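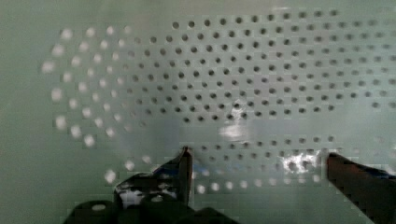
Grenthorpe wants $181 for a sheet with holes in it

Perforated panels are the latest thing we are told our walls can't do without. Grenthorpe, the storage company, began selling its Tinis panel in August, a pale gray-green sheet with small round holes in staggered rows, and the asking price is $181 before you buy a single hook.

Hooks are where it gets expensive. The holes are smaller than the ones on ordinary garage pegboard, so the pegs you already own won't fit. Grenthorpe sells its own set of 13 for an extra charge, and the shelf brackets come separately.

"People were tired of brown board," said Mitra Bakhtiari, who manages the Tinis line. She says the finish wipes clean and that the company shipped 2000 panels in the first month. It would not say how many came back.

Parviz Soltani, who fits out small workshops, is not convinced. He put one up over a client's bench and took it down again. "It looks nice until you hang a hammer on it," he said. He also complained about the shine, which throws light back at you if there's a lamp nearby.

Grenthorpe says each panel is tested under load -- in its own lab, with its own hooks. We asked for the results and were sent a brochure. A larger size is promised for spring, with no price announced.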